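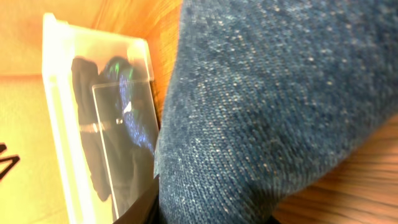 Blue knitted fabric next to a clear plastic container.

Shared Rooms: How Two Faith Groups in Prundden Use One Building
Final report, Religion and Community Life seminar
Giorgia Caputo, Kumiko Wada and Tove Lund
Mon 18 December

1. Question

Our project looked at the Biro Street meeting house in Prundden, which has been used by two congregations for several years. One is a Lutheran parish that owns the building. The other is a Romanian Orthodox community that rents it on Sunday afternoons and on feast days. We wanted to know how the two groups divide the space and what they disagree about.

2. Method

We sent a paper survey to the 311 households on the two mailing lists and got 120 back. Most of the returned forms came from the Lutheran side, so the results lean that way. We also held 2 long interviews, one with Vesna Shehu, who handles the bookings, and one with Delia Munteanu, who sings in the Orthodox choir. Both agreed to be named. We attended services of both groups but did not take notes during worship.

3. What we found

The rental agreement is short. It sets the hours and the rent, and says the room must be left as it was found. Icons and candle stands are kept in a locked closet and set up each week. Setting up takes longer than the agreement allows for, and this was the most common complaint from Orthodox members. The most common complaint from Lutheran members was the smell of incense on Monday mornings.

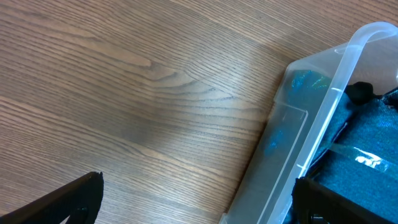 Disagreement over the furniture came up in both interviews. The Lutheran parish uses a plain table for communion, and older members do not want it moved or covered by anyone else. Shehu told us that some of them see a bare wooden top, with the grain showing the way it does in the photo, as part of how their church has always looked. Munteanu said her group needs a covered table and would prefer to bring its own. For now a folding one is carried in from the hall — an arrangement both women called temporary.

Religious teaching was hardly mentioned. On the survey, people wrote about parking, keys and heating far more often than about belief. The exception was Easter, when the two calendars usually give different dates and the bookings have to be worked out early.

4. Limits

We did not interview either pastor. The survey was in English only, which probably kept some Orthodox members from answering. Our advisor also pointed out that we never asked about children's classes, and those take up the hall on Saturdays.

Survey forms are stored with the department until the end of the school year.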